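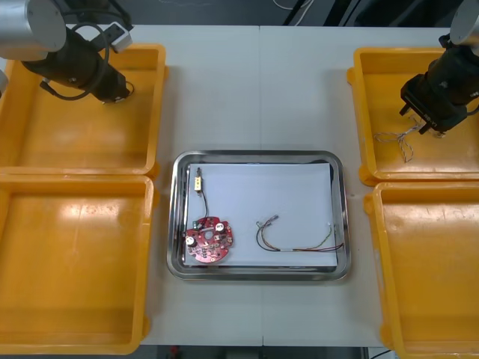
I take apart dead electronics for parts, and for a long time my whole system was cereal bowls and a cookie sheet. So when Wondum started selling their teardown set (colored bins plus a steel tray to work in) I bought one pretty much on the spot, and I've been using it since August. The bins are that orange-yellow you can spot from across a room, and I park them down both sides of the table with the tray in the middle. Everything I'm working on stays in the tray, like that round red board with the hole in the center. Whatever comes off goes left or right. That's the entire method and I love it!

OK, the bins first. They're plastic, a decent size, with rounded corners and a raised rim all the way around. The rounded corners turned out to be my favorite part, which I did not expect to be typing in a review. With the cereal bowls I was fine, but I also had a square-cornered drawer insert for a while and I lost half my life to picking tiny screws out of the corners with tweezers. In these you just sweep a finger around and everything comes along. The raised rims also mean you can push two bins right up against each other and the small stuff doesn't hop over.

The insides are shiny when they show up and they do scuff. Mine have light marks all over the bottom from heat sinks and bracket edges being tossed in. Doesn't bother me one bit, but if you like your gear to stay pretty, you've been warned. I wash them in the sink with dish soap and they come out fine, just not new-looking.

One real complaint: no lids. My friend Shiuli Sivakumar has the older Sarkthorpe bins, and those come with snap-on lids, so she can stop halfway through a job and stack the whole business on a shelf. I have to finish, or else drape a towel over everything and hope the cat respects it. (She doesn't.) For what this costs I think lids should be in the box.

Now the tray. Stainless steel, rectangular, rounded rim, reflective sides. It's a really nice tray! It's solid enough that it doesn't slide around when I'm leaning on something, and the rim is comfortable when you pick it up. But the shine drove me a little nuts at first. I have a bright lamp, and small silver parts on a shiny silver floor just vanish on you. My fix is a sheet of plain white paper laid in the bottom. It doesn't quite reach the edges and that's fine, it covers enough. Now a little beige part with silver ends shows up right away, and so does anything dark, like those black capacitors with the silver tops. I can scribble notes next to things too, and when the paper gets gross I swap it.

You do want the paper for another reason if you ever power anything up. Bare metal under a bare board is asking for trouble, and paper alone isn't real protection either. I only ever work on things that are unplugged and discharged, and I'd move to a proper mat for testing.

What it doesn't do well is wire. Thin wire, the white and tan and gray kind that comes out in a twisted little bundle, never wants to lie down. It springs up, it hooks on the rim, it grabs its neighbors and takes them along. I gave wire a bin of its own and that helps a lot, but a deeper one would be better. If Wondum ever sells a tall version I'll be first in line.

I paid 21 dollars for the tray and 15 for the bins, bought together. Janaka Sultana at the repair club thinks that's silly money when a restaurant supply place has trays for less, and she may be right about the tray. Her Ezzat one is thinner and has a sharper lip, though, and I've nicked myself on it twice. I'd pay the difference again. I also looked at the Pornau set, the one with all the dividers, and passed. I don't want dividers. I want a bin I can drop things in without aiming.

By my guess I've put about 400 boards through this setup and nothing has cracked or bent. The rims on two of the bins have gone a tiny bit wavy where I lean my forearm – you'd have to look for it.

Four stars from me. Add lids and I'd give it the fifth. Oh, and rinse the tray before you use it the first time – mine had an oily film on it that went straight through the paper.

Posted 2023-02-10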